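The Case Against the Kitchen Island

My sister-in-law's new kitchen has an island. I mention this because she mentions it, usually before I have my coat off. It has a sink in it, and a drawer that holds only other, smaller drawers. I have been asked to admire it on 4 occasions and have done so each time, being a guest.

I grew up with a kitchen table. It was ugly and it wobbled, and everything that happened in our house happened on it: taxes, chess, haircuts, one very small surgery on a cat. You sat at it. Your feet touched the floor. When you were angry with somebody you had to look at them across it until one of you passed the butter.

At an island you perch. The stools are built for a person with long legs and no lower back, and they are arranged in a row, so a family of five eats supper like strangers at a bus station counter. The cook stands on the other side and performs. I don't want to watch anyone cook. I want to be called when it's ready.

I blame the catalogs. Last February the Karnlow one came through my door uninvited, 2 pounds of glossy paper, and in all its pages I found a single table, and that was holding up a fern. Everything else was countertop. The people who design kitchens seem to believe that what we lacked, all these years, was surface.

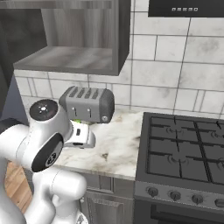
Four slots for toast, and marble to put it on.

Now, surface is a fine thing, but it fills. Give a household another six feet of counter and within a month it will be covered in mail, chargers, and a bowl of keys that fit nothing. Then you will need an island to get away from the counter. I know a couple in Butside who have put in a second one. They call it the prep island. The first is presumably for regret.

The defenders say an island brings people together. It certainly brings them to the same spot, which is where the knives are. I have been to parties in big houses in Fluvgate, with sofas nobody had ever dented, and found all the guests wedged around a block of stone with their elbows in the hummus, shuffling sideways whenever somebody needed the dishwasher. They would have done the same around a table, but with chairs.

Then there's the money. I priced a modest island last year out of spite, and the stone alone came to more than my first car, which at least had seats. My table cost me $900, and I thought that was a scandal. It is a Rozīte, plain oak, with one leaf that sticks. I have eaten at it, slept on it once during a houseful at Christmas, and hidden under it from a man selling gutters.

My sister-in-law came over last month and sat down at it with a cup of tea. She stayed three hours. On the way out she told me the room would look so much bigger if I got rid of the table and put in an island.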